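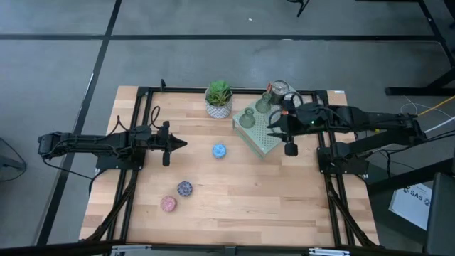
After the Stop: A Conversation on the Turo Cell Incident

The Turo cell at Gredness was returned to service on a Thursday, nine days after its left arm moved when it had been commanded to hold. There was no injury. The arm traveled toward the middle of the table, met the opposing gripper, and continued to push until an operator pressed the stop button. One wrist joint required replacement.

Khoa Ông, who leads cell operations at Gredness, and Halima Amadi, the safety engineer who conducted the review, agreed to discuss the event for this newsletter. They were interviewed together in the second-floor meeting room, with the incident log open on the table between them.

Mr. Ông began with the work itself. The Turo cell is used for two-arm handling trials on a wooden table, with ordinary articles such as bottles, a can, a potted plant and colored rings. The arms face each other from opposite rails and share the space in the center. "The shared space is the purpose of the cell," he said. "We want one arm to pass a thing to the other, or to hold it while the other works. That means we accept that the two grippers will be close together many times in a shift."

On the afternoon in question, the operator had paused both arms in order to reposition an object on the table. The screen showed both arms as holding. The operator reached in, moved the object, and stepped back. The left arm began to move a short time later.

Ms. Amadi was asked how long that interval was.

"Two seconds, from the log," she said. "The operator's hand was out of the work area. I do not regard that as a margin. It was not designed in. It is simply when the fault happened to occur."

The review traced the motion to the way the control software, Hevcombe, handled a lost message. When the pause was requested, the right arm confirmed it. The left arm did not, because its connection had dropped for a moment. Hevcombe should have reported the left arm as unconfirmed. It displayed the last state it had asked for, and that state was "hold." When the connection recovered, the left arm still had the remainder of its previous path in memory and carried it out.

"The screen reported our intention," Ms. Amadi said. "The operator read it as the condition of the machine, as any of us would have."

The cause of the dropped connection was a cable. Mr. Ông explained that the cables on the left arm are coiled and looped above the shoulder so that they can follow the joints. On the left arm, a connector near the base had loosened over months of use. It could be made to fail by hand, though only with the arm extended most of the way across the table. The maintenance sheet called for a visual check of the cables and made no mention of the connectors.

Had there been earlier signs? Mr. Ông paused before answering.

"Yes. We went back through the logs and found 99 short dropouts on that arm since the spring. Each one cleared without help. The software recorded them at the lowest level, and we did not have a practice of reading that level. I signed the maintenance sheet for most of that period, so I include myself."

The question of force limits took up much of the discussion. The arms are set to stop when they meet resistance, and readers may ask why the left arm did not. Ms. Amadi said that the limit had been raised in the course of an earlier trial with heavier objects and had not been restored. The change was permitted under the rules in effect at the time. It was noted in a project notebook and was not entered in the cell record.

"I would ask people not to concentrate on who changed the number," she said. "The number could be changed by anyone with a login, and it stayed changed. That is the finding."

The corrective measures fall under four headings. Hevcombe has been modified so that an arm that does not confirm a pause within a fixed time is shown in red, and power to both arms is removed. Any stored path is erased when a connection is lost. Force limits return to their standard value at the start of every session. Finally, no person may reach over the table on the strength of a software pause alone; the stop button must be pressed first, and it must be released by the same person afterward.

The last of these has been the least popular. Restarting after a full stop takes nearly 20 minutes, as both arms must be brought back to their starting positions and checked. Mr. Ông acknowledged that the trial schedule has suffered.

"The team has told me this, and they are right," he said. "We are working on a shorter restart. Until it is approved, we do it the long way."

Ms. Amadi was less inclined to discuss the schedule. She noted that the Adebisi cell, in the adjoining bay, runs the same version of the software and had shown no fault of any kind. It was shut down on the evening of the incident regardless and remained off until its connectors had been inspected. Two of them were found to be loose.

Asked whether she considers the matter closed, Ms. Amadi said that the review is closed and the monitoring is not. Dropouts on either cell are now reported to her office each morning, and she intends to continue this through October. The replaced wrist joint has been kept for further examination, and a copy of the full report may be requested from the safety office.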